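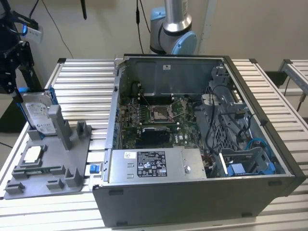
A desktop on the bench, with a drive and processor in the tray beside it.

About Us

Hi, I'm Yara Saab, and I run Pruvero. We take in old desktop computers from offices, schools and anybody in Stedton who has one sitting under a desk, and we take them down to their parts. Drives, processors, memory, power supplies, heat sinks, fans, cables, and finally the metal case itself. What still has life in it gets tested and sold or goes into a rebuild. What doesn't gets sorted and sent to a recycler who wants that exact material.

That's the short version. If you have a minute, I'd love to tell you the longer one (I've been told I can go on about this).

How it started

I used to look after the computers for a small group of dental offices. Every few years they replaced everything at once, and every few years I was the person who had to make the old machines disappear. I couldn't stand it. There'd be a perfectly good power supply in there, memory you could use tomorrow, a nice big heat sink, and the whole thing was headed for a pallet to be shredded. So I started taking them home. My garage filled up, then the spare room, and by the time the kitchen table was gone I figured I either had a problem or a business.

The first real job was a school on Naneck Road that had 577 towers to clear out before classes came back. I said yes before I'd worked out where to put them! We rented half a unit in July, it was brutally hot, and I learned more about case latches that month than I ever wanted to know. We still have that unit. We've got the other half now, too.

What we do with a computer

I get asked this a lot, so let me walk you through a typical one.

A tower comes in and gets a tag with its batch number, and the tag follows every part that leaves the case. We wipe off the outside, lay it down on its side and take the side panel off. I like to stop and look before I touch anything. You can usually tell how a machine has been treated from the inside — whether it's been opened before, whether somebody tucked the cables away nicely or just shoved them in and hoped.

Storage comes out early, because that's where people's files live and I want it accounted for before anything else goes on. Then memory. The sticks unclip at the ends and lift straight out, and they go in antistatic sleeves. For the processor you take off whatever cooling is in the way, swing up the little lever, raise the frame and lift the chip by its edges. On sockets like the one in the tower up top, the lever and frame are silver and easy to spot once you know what you're after.

I'm picky about where the chips go. They never get stacked or dropped in a bin, they go in a pocket in a tray. Our gray trays are 3D-printed, and they have raised posts and pockets so a drive can stand upright at the back while the processor lies flat in front. I love those trays. Before we had them I was using egg cartons and muffin tins, and I have a whole speech about why a muffin tin is a bad place for a processor.

The board and the power supply are slower work. We read the label on every power supply and write down the rating, and we never open one up. If it's tired, it goes out whole.

The bench

Everything happens on roller tables. I bought the first one from a packing company that was closing down, and it was the best money I've spent on this place. The slats are aluminum, a heavy tower slides along without anyone's back getting involved, and screws show up nicely against them. (They also fall through the gaps. We have a magnet on a stick.)

We keep one machine per table. It's tempting to line them all up and pull every drive, then every stick of memory, and we did try it that way for a while. Parts wandered. Now you open one, you finish one, you clear the tray, and then you get the next.

Your data

If you're thinking of sending us machines, I'm guessing this is the part you scrolled down for. Every hard drive is logged by serial number when it leaves the case. Drives that can be used again are wiped completely and checked afterward, and if a drive won't wipe or fails the check, it gets physically destroyed. You pick which you'd like, too. Plenty of our customers want everything destroyed no matter what, and that's fine with me. You get a list back either way, with every serial number and what was done with it. Last year we logged 956 drives that way, and I could tell you where each one ended up.

I have a real soft spot for drive caddies, by the way. A lot of office desktops hold the hard drive in a blue plastic one, with an arm down each side and a tab at the end to squeeze. No screwdriver, no hunting for the one screw somebody put in at an angle. Whoever came up with that had clearly spent time with their hands inside a case. We save the caddies and put them right back in the rebuilds, and we sell the spares for next to nothing to people who are missing one.
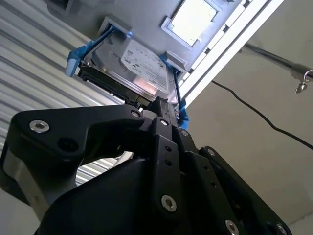
Who buys from us

All kinds of people! Repair shops, mostly, and hobbyists who need one odd part for a machine that hasn't been made in ages. A shop called Sastry takes a lot of our memory and sends us their dead towers in return, which suits everybody. We also put together complete desktops, tested and cleaned, and so far 809 of them have gone out the door to homes and classrooms. They aren't fancy. They'll do homework, email and spreadsheets, and they come with a one-year promise from me that if it quits, I'll fix it or swap it.

Come see us

We're a small crew, 3 of us most days, so please write before you drive over with a full truck. For one or two computers you can just stop by. Bring the power cord if you have it, leave the monitor at home (we don't take screens, sorry), and don't worry about dust. We've seen dust.

If you'd like to learn how this is done, ask me about a bench morning. You get a tower, a screwdriver and a tray, and one of us works next to you until it's all in pieces. Kids are welcome with a grown-up, and so are grown-ups who have always wanted to know what's in there.

— Yara

Page last updated February 23, 2026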